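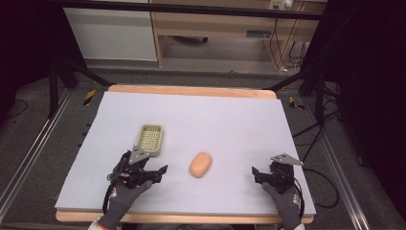
Our project looked at how families around Larnen wash their hands, and we have to say we enjoyed it far more than we expected to! We handed out 154 surveys in January - some at the Kinby market, some door to door - and got almost all of them back.
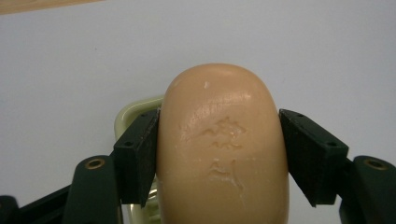

Page 51

Bar soap still came first with the older households, which pleased us. 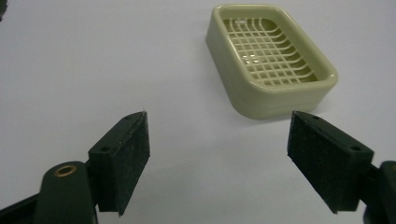

Söderlund wrote back that the school in Lerkach should be asked too, and that two questions overlapped. We have fixed both for the spring survey.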